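Switching the Break Rooms to Metal Tumblers

Mar 25, 2020

The last sleeve of paper cups at the Homa building went out in the recycling this month, and we won't be ordering more. From now on, coffee, tea and water in all of the break rooms will be served in reusable metal tumblers. The Ruseteck office made the same change in September, and most of what follows is based on how they set theirs up.

Paper cups were costing us more storage space than money. Homa was going through nearly 800 a month, and the cartons took up the whole bottom half of the supply closet. That space now holds the spare filters and the folding chairs that used to lean against the wall by the copier.

We bought 24 plain tumblers for each break room from Nandano, the kitchen supply shop across from the Omerović bakery. They are stainless steel and stack inside one another, so a full set fits on a single shelf. Please stack them only when they are fully dry. Two wet tumblers pushed together will stick, and prying them apart with a butter knife scratches the finish.

You are also welcome to bring a cup from home. Several people already have, and the cups with pictures on them are much easier to keep track of than the plain ones.

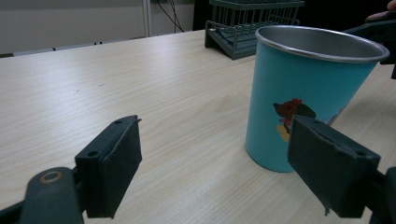

If your own cup has a printed design or a colored coating, wash it by hand with a soft sponge and dish soap. The scouring pads under the sink are meant for the sheet pans and will take the color off a coated cup quickly. Many printed cups are not made for the dishwasher either, so check the bottom or the maker's instructions before you put one in. The shop tumblers have no coating and can go in the top rack with everything else.

Don't put any metal cup in the microwave. To reheat a drink, pour it into one of the ceramic mugs, which are staying on the left side of the cabinet. We have also had questions about the hot water tap. It's fine to fill a tumbler from it, but a single-wall cup gets hot on the outside right away, so leave some room at the top and pick it up by the rim.

For coffee stains, put a spoonful of baking soda in the cup, fill it with warm water and let it sit overnight. Rinse well in the morning. Bleach should stay away from stainless steel, and the bottle that used to be kept beside the sink has been moved to the cleaning cart.

Personal cups go on the upper shelf, right side up. The drying rack is for cups that were just washed, and it gets emptied at the end of each day. A cup left there will be moved to the shelf. Names on masking tape wash off after a day or two. A paint marker on the bottom lasts longer, and there is one in the drawer with the scissors and rubber bands.

Tumblers that turn up at desks or in the meeting rooms should be brought back before you leave for the evening. Ruseteck lost six in the first few weeks and found most of them in one conference room.

Visitors can use the shop tumblers. For larger events we will keep a box of 200 paper cups in the supply closet, to be used only when the tumblers run out. Replacement lids for the ceramic mugs are on order and will go in the same drawer as the tea strainers.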